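点検日：2022-04-03
対象：プレスモント(Plesmont)発ユークブリッジ(Ukbridge)行き 国際線搭乗手続および入国書類確認業務
適用：入国制限措置の変更時における旅客取扱要領 第4版

## 1. 渡航書類の確認

- [x] 最新の入国制限対象国一覧が全カウンターに配備されている
- [x] 査証の有効期限および入国回数の照合手順が掲示されている
- [ ] 乗継旅客の最終目的地における入国要件を別途確認している

所見:ゲウム(Geum)経由の旅客について、経由地の要件のみを確認して搭乗券を発行した事例が認められた。最終目的地の要件も併せて照合すること。是正期限は30日以内とする。

## 2. 搭乗拒否となった旅客への対応

- [x] 拒否理由を書面で交付している
- [x] 払戻しおよび日程変更の案内文が現行の内容である
- [ ] 通訳の手配記録が保存されている

所見:抽出した296件の取扱記録のうち、25件で通訳手配の有無が未記入であった。手配を要しなかった場合も、その旨を記入しなければならない。 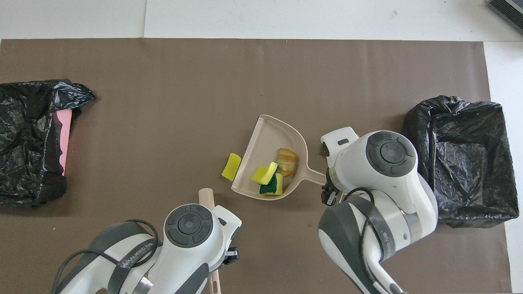
また、書面の交付時刻が搭乗締切後となっている記録が散見された。旅客が当局へ照会する時間を確保するため、拒否の決定後は速やかに交付するものとする。

## 3. 司法判断等による措置の停止・再開

- [x] 当局通知の受信担当者が各勤務帯に指定されている
- [x] 通知の受信から各カウンターへの伝達までの時刻を記録している
- [ ] 旧通知が回収され、差替済みの表示がある

所見:12月の改定前の通知がスカンドゥティエ(Skandutier)方面の乗継カウンターに残存していた。点検中に回収済み。措置が一時停止された場合、停止の範囲と対象旅客区分を通知の冒頭に明記すること。口頭のみによる伝達は認めない。

## 4. 保安および旅客動線

- [x] 書類再確認のための待機区画が搭乗待合から分離されている
- [x] 非常口前に待機列が及んでいない
- [x] 預入手荷物の取降し手順が関係部署に周知されている

所見:指摘事項なし。

## 5. 総合判定

条件付適合。未了項目については、是正報告書に改善後の記録様式の写しを添えて提出すること。再点検は第1項から第3項までを対象とし、第4項は次回定期点検において確認する。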